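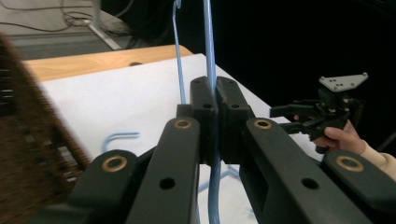
*Light blue plastic-coated wire, bent in the form of a hanger, over white paper*

A **coated wire hanger** is a clothes hanger made from a single length of steel wire covered with a thin layer of plastic. It is a later form of the plain wire hanger used by laundries and dry cleaners, and is sold mainly for use at home. Pale colours are common, light blue and white among them.

## Construction

The wire is cut to length, straightened and bent around a set of pegs to form two sloping shoulders and a lower bar. The two ends meet at the neck, where one is wound around the other. The longer end carries on upwards and is curved to make the hook.

Coating may be done before or after bending. Wire coated beforehand is cheaper to work with, but bare metal is left at the cut ends, and these are often dipped or fitted with a small cap. Hangers coated after bending have a continuous skin, usually thicker at the neck, where the plastic gathers between the turns.

## Types

- **Plain** – a simple triangle with no further shaping.
- **Notched** – with a small dip in each shoulder to hold straps.
- **Skirt** – with loops or clips on the lower bar.
- **Child's** – a narrower version of the plain type, often in thinner wire.

## Use

The coating gives more grip than bare or painted wire, so light blouses and knitwear are less likely to slide off. It also keeps rust away from damp clothes, and coated hangers are widely used for drying shirts indoors. They take up little room on a rail. Heavy coats will pull the shoulders down, and wooden or moulded hangers are preferred for these.

Old hangers are often bent into other things, such as plant supports, hooks for sheds and frames for craft work. The wire can be shaped by hand, although a tight bend may split the plastic on the outside of the curve.

## Manufacture in Wistport

Coated hangers were made for many years in Wistport, where the McGrath works supplied laundries along the coast. The firm began with bare wire and later added a coating line, which ran with 11 staff. Its best-known product, the Tromow, was sold in bundles of seven and came in two widths. Boxes of 200 went to the trade. The line was moved to Grenddale when the works closed.

## Disposal

Coated hangers are harder to recycle than bare ones, as the plastic has to be stripped or burnt off before the steel can be used again. Many household collections refuse them. Some dry cleaners take back hangers in good condition.

## See also

- Clothes rail
- Coat hook
- Trouser press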